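How a Cabinet Works

A cabinet is a box that stands on the floor and keeps things out of sight. Most homes have several. They hold plates, towels, board games, shoes, or nothing in particular. Because cabinets are so common, people seldom look at how they are put together. This page explains the main parts and what each part does.

The box

The main body of a cabinet is called the case. It has two sides, a bottom, a top and a back. The sides carry most of the weight. If you put a heavy pile of books on top of a cabinet, the load passes down through the sides and into the floor.

The back is often a thin sheet. It looks unimportant, but it has a job. Imagine a picture frame made of four sticks, joined at the corners. If you push one corner sideways, the frame leans over and becomes a slanted shape called a parallelogram. Now imagine a flat sheet fastened across the frame. The frame can no longer lean. Engineers say that the sheet stops the frame from racking. The back of a cabinet works the same way.

Measurements

Furniture makers usually measure in millimeters. There are 1000 millimeters in a meter, and a millimeter is a little thicker than a credit card. Small units are useful for cabinets. If a door is two millimeters too wide, it will rub against its neighbor.

We will use a small cabinet called the Lasorska for the sums on this page. Each of its two doors is 346 millimeters wide. Side by side, with no gap, the doors would measure 692 millimeters. The maker leaves a gap of three millimeters between them, so the total is 695 millimeters. The doors are 608 millimeters high. The drawer front above them is 203 millimeters high.

To find the height of the whole front, add the drawer front, the gap below it and the door:

203 + 3 + 608 = 814 millimeters

The gaps matter. Wood and wood-based boards can swell slightly in damp air and shrink slightly in dry air. Hinges also loosen a little with use. A narrow gap gives every part enough room to move.

The doors

A cabinet door turns on hinges. A hinge has two halves. One half is fixed to the door and the other is fixed to the case. The line that the door turns around is called the axis.

Many cabinets have two narrow doors where one wide door would have covered the same opening. There are two reasons for this. The first is space. A door sweeps across part of the floor area in front of it when it opens, and a wide door sweeps across more. A door that is half as wide needs only half the distance in front. The second is weight. A wide door is heavier, and its weight sits farther from the hinges, so it pulls on them harder. Over the years a wide door is more likely to sag.

With two doors, you can also open one side and leave the other shut.
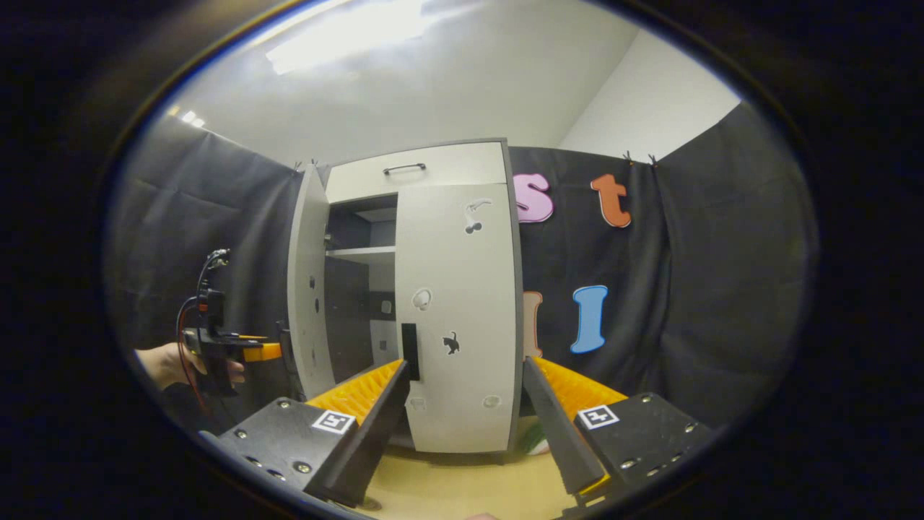 A white cabinet with gray edging. The left door is open, and a white shelf crosses the dark gray compartment inside. A small black cat decal walks across the closed door.

The shelf

A shelf divides one tall space into two shorter ones. Without a shelf, things must be stacked, and whatever is at the bottom of the stack is hard to reach.

Some shelves are fixed in place. Others rest on small pegs called shelf pins. The pins fit into holes in the sides of the case, and there is often a whole column of holes. To move the shelf, you take it out, move all four pins to new holes at the same level, and put the shelf back. If one pin is in the wrong hole, the shelf will rock.

A shelf bends a little when something heavy is placed on it. This bend is called deflection. It is greatest when the weight is in the middle and least when the weight is near the ends, close to the pins. A long shelf bends much more than a short one of the same thickness. If a shelf is made twice as long and carries the same weight in the middle, it bends eight times as far.

The drawer

A drawer is a box without a lid that slides in and out of the case. It has a front, two sides, a back and a bottom. The front is the part you see when the drawer is shut.

Older drawers slide wood on wood. Most newer drawers have metal tracks called runners, one on each side. Part of each runner is fixed to the case and part is fixed to the drawer. Small wheels or steel balls roll between the two parts. Rolling makes much less friction than sliding, so the drawer moves with a light pull.

Drawers are often placed at the top of a cabinet. You look down into a drawer to see what is in it, and this is easy only if the drawer is below your eyes but not close to the floor. You look into a cupboard from the front, so it can be lower down.

The handles

The handle on a drawer is often placed near the middle of its width. If you pull a drawer from one end only, it tries to twist. One side moves forward before the other, and the drawer can jam. A pull at the center moves both sides together.

Door handles follow a different rule. They are placed at the edge farthest from the hinges. You can test the reason with any door at home. Open it a little and push it with one finger near the handle. Then push it with one finger close to the hinges, keeping your other hand well away. The second push needs much more force. The turning effect of a force is called its moment, and it is found with this sum:

moment = force x distance from the axis

If the distance is twice as long, you need only half the force.

On a cabinet with two doors, the handles are therefore usually near the middle, where the doors meet. Handles on doors are often vertical and handles on drawers are often horizontal.

Keeping a cabinet safe

A closed cabinet is steady because its weight is above its base. Opening a drawer moves some of that weight forward. If a full drawer is pulled all the way out and someone leans on it, the whole cabinet may tip over. Tall cabinets should be fixed to the wall by an adult with a bracket or strap. Never climb on a drawer or a shelf, even in a low cabinet.

Keep heavy things on the bottom. This lowers the center of gravity, the point where all the weight seems to act.

Decals and stickers

Smooth doors are easy to decorate. A sticker holds best on a surface that is clean and dry. Ask first if the cabinet is not yours. To remove an old sticker, an adult can warm it with a hair dryer on a low setting and then peel it back slowly from one corner. The warmth softens the glue.

Something to try

You need a ruler, four books of the same thickness, a few coins and a sheet of paper.

Make two stacks of two books and place them near each other. Lay the ruler across the gap like a shelf. Put a coin on the middle and look at the ruler from the side. Add more coins one at a time. Next, move the stacks farther apart and repeat the test with the same number of coins. Write down what changes. A thin plastic ruler shows the effect better than a thick wooden one.

Words used on this page

Axis: the line that a door turns around.
Case: the main body of a cabinet.
Deflection: the amount a shelf bends under a load.
Moment: the turning effect of a force.
Racking: leaning sideways out of square.
Runner: a track that a drawer moves on.
Shelf pin: a small peg that holds up a shelf.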